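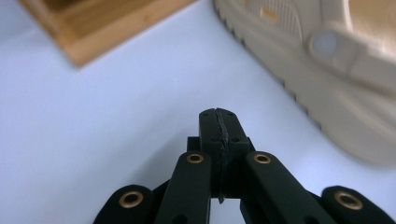 Carolina Figueiredo writes that hers has been in the kitchen since November, used every day for homework, bread and the sewing machine, and the colour hasn't gone yellow by the window. She'd order the same again but would measure the doorway first. Fair point, see Delivery.

Rundmont table, pale top

Flat smooth top, very pale with a bit of lavender-blue in it. Looks nearly white under a bright light, bluer on a grey day. If you want a proper white ask for the Zadora, same legs, different top.

Good for: craft tables, kitchens, shop counters, sorting and packing, a desk if you don't mind no drawers.

Price: 471 incl. VAT. Legs and fixings in the box. Chairs not included.

In stock
Pale - yes
Zadora white - yes
Dark grey - discontinued, please stop asking Irén, she has none under the counter

Delivery
Comes flat, top and legs in separate cartons. Allow 14 days, usually sooner. Top does not bend and does not come in halves, so measure stairs and doorways before you order. Two people to carry. We deliver to the door, upstairs is extra - ring first.

Putting it together
Legs bolt on from underneath. Lay the top face down on a blanket or the flattened carton. Do all bolts finger tight, stand it up, check it doesnt rock, then tighten. The key is taped inside the leg carton, not in the bag with the bolts. Feet screw in and out for uneven floors.

Cleaning
Damp cloth, washing up liquid. Dry it after. No scouring pads, no bleach, no nail varnish remover. Biro comes off if you get to it the same day. Felt tip mostly. Turmeric - use a mat.
Hot pans: use a trivet. We can't replace a top for heat marks.

Goes with
Light wood boxes and trays from Carhuamaca, for pens, post, cutlery. Felt pads underneath are worth having if you slide things about. Osar bench fits under the long side.

Returns
Send back within 14 days if unused and in the orignal cartons. Built tables only if something is faulty. Keep the cartons till you're sure.

Questions we've had

Can I get just the top? Yes, email, price depends on carriage.

Does it wobble? Not once the feet are set. Check the bolts again after some six weeks.

Guarantee? 7 years on the frame. The top is covered for lifting edges, not scratches.

Samples - small piece of each colour, free, ask for Sheyla Chávez at the shop. Please say which colour or you'll get the lot.

Page updated 6/8/18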